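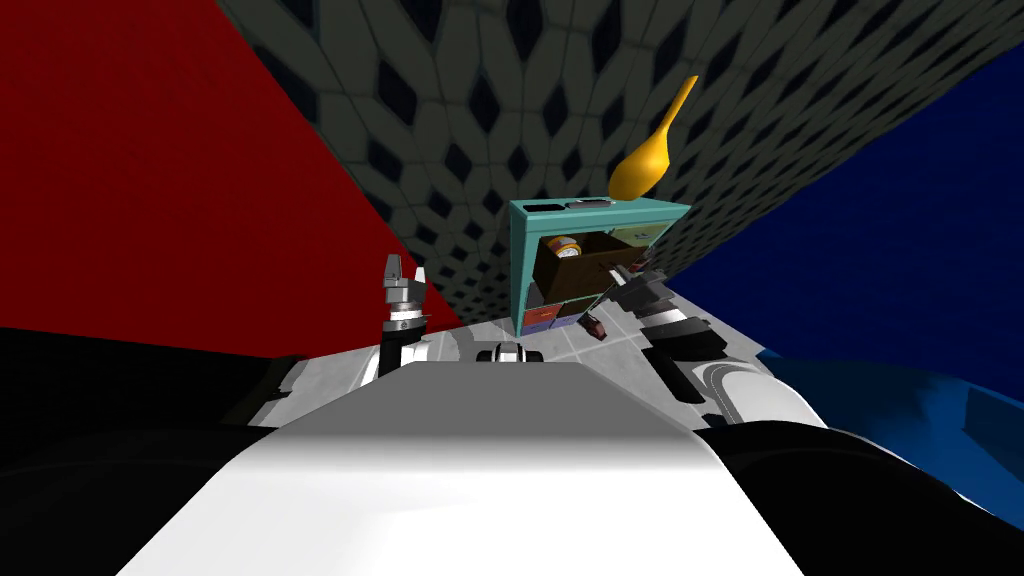

3.2 Collecting the demonstrations

All examples were gathered in simulation with the Skorix two-arm model. An operator drove both arms by hand controller, and every episode began from a new layout of the room, with wall colors and surface patterns drawn at random. We recorded 503 episodes and kept 400 for training. Episodes were dropped when the operator paused for too long or an arm hit a joint limit.

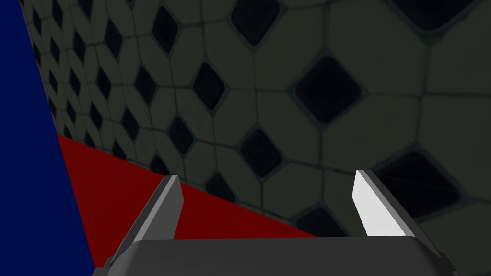

Figure 2. Wrist view with the gripper open and a tiled wall behind it.

Each time step stores the head view, the wrist views, the joint positions and the gripper opening. Wrist views were saved even when they held no object, so the policy also sees the approach and the retreat. Labels were added in May at the Stonstead lab.

Comments (2)

Nukato: Are the dropped episodes available too?

Đoàn: Was the head view saved at the same rate as the wrists?

Contact | © Stonstead | Back to top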